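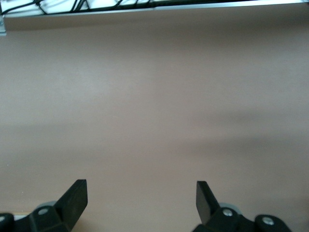 Matt beige table top, pale patch that won't shift – is it worth paying for a treatment?

Lerato Xaba
Posted Tuesday, 7.40 pm

I've got a big work table with a smooth beige top. It's got a very slight pink tinge in some light, which I didn't notice when I bought it second-hand. There's a metal strip along the far side, and my cables run behind that, so the top itself stays clear most of the time.

My problem is that part of it looks washed out compared with the rest. I've wiped it down with warm water and washing-up liquid, then again with plain water, and the pale part is still there. A bloke at the shop told me the surface has "lost its oils" and wants to sell me a bottle of Obi restorer plus a sealing kit, 89 all in. I don't believe for a minute that this top ever had oils. It feels the same all over when I run my hand across it.

Before I spend anything: has anyone used this stuff on a matt top and seen a real difference, a month later and not just on the day? I don't know what the top is made of and there's no label underneath. I'd also like to know if the metal strip has to come off first, as the shop said it does. It's a straight run with a little grey bracket at the end and I'd sooner leave it alone.

Please don't just tell me it's a lovely product. I've read the reviews and half of them sound like the same person.

Themba Radebe
Posted Tuesday, 9.15 pm

Keep your money for now. Have you looked at it with the lights off?

Matt tops in a flat pale colour are terrible for this. You get a soft light patch where a lamp or window bounces off and a darker band where something throws a shadow, and after staring at it for an evening you'd swear it was damage. Do this before anything else:

Put a small bit of masking tape at each edge of the pale part. Turn off whatever light is nearest and look again from the other side of the table. Then look in the morning. If the patch has moved away from the tape, it's light and no bottle will fix it. If it's still sitting exactly between the bits of tape, you may have a worn or faded area, and then we can talk about cleaners.

Take the tape off the same day, mind. I left some on a desk from March until the summer and got a gummy line for my trouble.

As for the oils, ask the shop what material they think it is. If they can't tell you, they can't know what it's lost. Oil on a sealed top mostly sits there and collects dust. It'll look darker and richer for an afternoon, and that's how these things get sold.

I wouldn't touch the metal strip. You can get a damp cloth along the join with an old plastic card behind it. Once you start undoing brackets you've got cables to shift as well, all for a strip of table you never look at.

lilholm_17
Posted Wednesday, 8.05 am

Used Heto spray on mine, came up great. Get the big bottle. Vinegar is good too.

Lerato Xaba
Posted Wednesday, 8.30 am

Came up great on what sort of top, though? And was it pale before? I'm not putting vinegar on something I can't identify.

Themba, the tape is on. I hadn't thought of the light, I'll admit, but I'm not convinced yet either – I'm fairly sure I've seen it in daytime too. Will look again when I'm home.

Bandness
Posted Wednesday, 12.20 pm

I'd go along with most of what Themba says, but one morning isn't much of a test if the room gets the same light every day. Move the table a foot if you can, or hold a big sheet of card between the lamp and the top.

If it does turn out to be the surface, try a barely damp microfibre cloth on a small corner, let it dry fully and compare. Old polish can leave a haze that washing-up liquid doesn't always lift. No scouring pads and none of those white foam blocks, they'll leave a shiny spot on a matt finish and you can't put that back. I've got one the size of a saucer to prove it.

I did buy a restorer once, different brand, 12 for a tiny bottle. Looked lovely on the Saturday and by the next weekend I couldn't have told you which half I'd done.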